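April, notebook entry, Kullex grasp study

Starting this one at 7:30 in the morning with a very large coffee, because I want to get the width-estimate idea down properly before the rest of you come in and ask me how it went (it went well! mostly!). I'll paste the tables into the shared folder later.

Quick recap for anyone who has been on the Vi side of the building. The question in Kullex is whether a policy trained on hand-held gripper demonstrations does better if we give it the finger opening as a proper measured number at every step, or if it can get by reading the opening out of the wrist view by itself. My hunch back in the winter was that the picture would be plenty. The fingers are always right there at the bottom of the view, after all, and a network ought to be able to learn how far apart they are without my help. I held on to that hunch for longer than I should have, I think, and a lot of the early pages in this book are me defending it.

So, what we have now. The training set is 200 demonstrations, all on the same tabletop, all some version of "come in over the table, get to the box, close on it or on its lid, back out." I trained 2 policies on exactly the same demonstrations with the same seed and the same schedule. One gets image plus measured width, the other gets image only. Then each went through the same list of starting poses on the arm, with the box turned to a different angle each time.

With the box square to the gripper there is hardly any daylight between them, and I was feeling rather pleased with myself. Turn the box on a slant, though, and the image-only policy starts closing early. It is a very consistent mistake, too. It comes in nicely, lines up nicely, and then begins to shut while there is still plain table between the fingers. The measured-width policy does this now and then, but it recovers, and the other one mostly doesn't. My best guess is that the long slanted edge of the box gets mixed up with the finger edges once it passes behind them, and the network reads that as the fingers having come closer together. I'd love for someone to argue with me about this, because I don't have proof yet, only a strong feeling and a stack of replays.

The other thing I tried, late in the afternoon when I should have been tidying up, was shifting the logged widths by a small constant before training, to see how much the policy leans on them. It leans a lot. Even a modest shift made the approach look hesitant, as though it were second-guessing itself all the way in. That tells me we have to be much fussier about zeroing the width reading at the start of each session. I went back through the logs and found 12 demonstrations where the zero had drifted, and I've marked them in Trallel with the "width" tag. Please don't delete them. I would like to retrain with and without, and it's a nice little natural test that we didn't have to plan for.

Then there are the pads. The foam on both fingers is getting ragged, with bits sticking out along the edges, and I keep going back and forth on whether it matters. For holding things, I doubt it. For anything that looks at the finger outline, it might, since the outline the network learned may no longer be quite the outline it sees. I'm keeping this set on for the next batch so that we change one thing at a time, and we can fit fresh pads after that – I know that will annoy at least one of you, sorry.

I pulled up an approach view with the box on the slant, since that's the case I've been going on about for a page and a half:
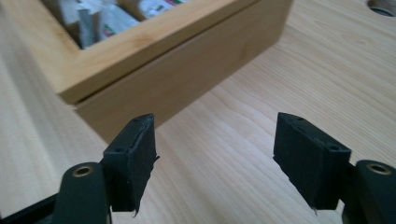 Approach view, fingers open, box at an angle. Left finger overlaps the foot of the front panel, right finger has only table behind it.

It's the lopsidedness that I find interesting. One finger has the box edge to contend with and the other has nice clean wood grain, and I'd like to check if the early closing gets worse when the edge is on the left, the right, or crossing both. I have 180 replays to sort for that and will probably do it by hand, with the radio on.

To do next: retrain without the tagged demonstrations. Mask out the fingers in the image-only version and see what falls over. Ask the Branurora folks if they ever saw early closing on slanted edges, as their setup is close enough to ours to compare. Zero the width before every session, me included.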